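Standardize the Bin, Then the Part Number
Fermín Lagos
2 min read

Most small repair shops that ask for help with inventory want software first. I think the order is wrong. A stock system records where things are supposed to be, and its accuracy is limited by the storage underneath it.

At Escobar, where I ran the parts room until October, we carried 200 fastener types in mixed jars and drawers. The database was sound. Picking errors still ran to 11 a week, nearly all of them between adjacent sizes. We changed no software. We assigned one compartment per size, fixed the order by diameter and then by length, and set a minimum quantity for each. Errors fell to 2.
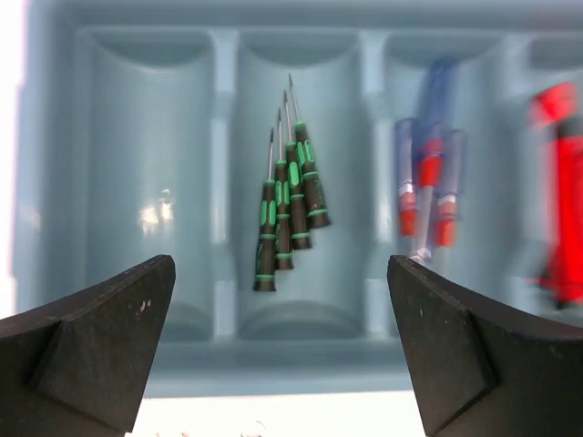
Light blue organizer tray with deep, rounded compartments.

Compartment geometry gets too little attention in purchasing. A curved floor lets a fingertip sweep a small washer up the wall, while a square corner traps it. Divider height matters more than total volume – a low divider lets neighboring sizes mix when a drawer is closed hard. Lids slow the pick and should be kept for transport.

The usual objection is wasted space. Fixed locations do leave some compartments low or empty, and I consider that useful information. An empty location can be read from across the bench. A half-full jar of mixed screws can't.

Buy the software later, if the shop still needs it.

Last updated: March 2024

Related
Label Stock for Oily Hands
Reorder Points Without a Spreadsheet
Moving the Wellis Parts Room in 45 Hours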